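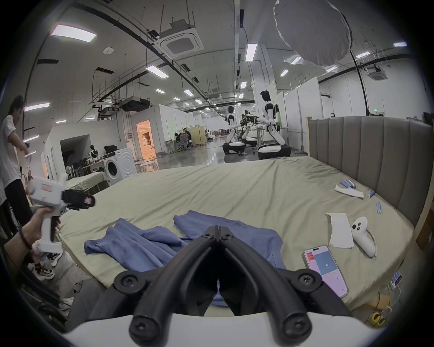 A blue garment on the bed, with two grippers reaching toward it.

Wednesday, April 23, 2025

I've been trying the Villca, the hand-held gripper kit from Gistside, on laundry jobs. They rent it in pairs, and the set I had came from their Purton depot with a charger and 16 spare jaw pads.

The grip is comfortable for the first hour. After that my wrist knew about it, and I'd want a lighter body before doing full days.
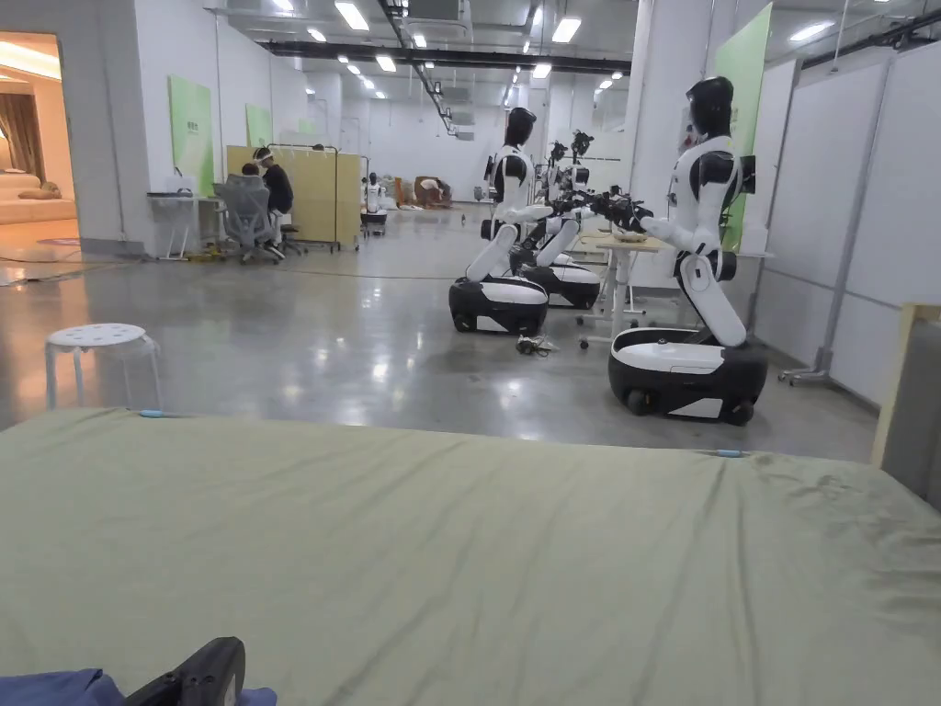
Setup took me two goes. The printed guide skips the pairing step and the online one has it on the last page. Once paired, both grippers stayed connected all afternoon.

Thin cotton is the hard part. The jaws close well on a hem or a cuff, but a flat layer tends to slide away — pinching a fold first helps. My longest run came to 2777 saved grasps, and the storage card is sold as good for roughly 3000.

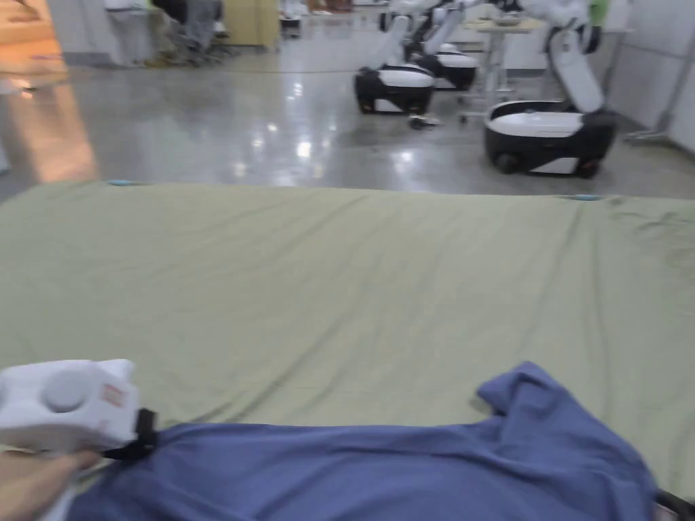
A hand on the gripper, blue cloth bunched up on the green sheet.

Support answered my emails within a day. The replacement strap I asked for was the wrong size, so I'm still using the old one. The Urkelcombe version is due in June and I'll rent that too if the price holds.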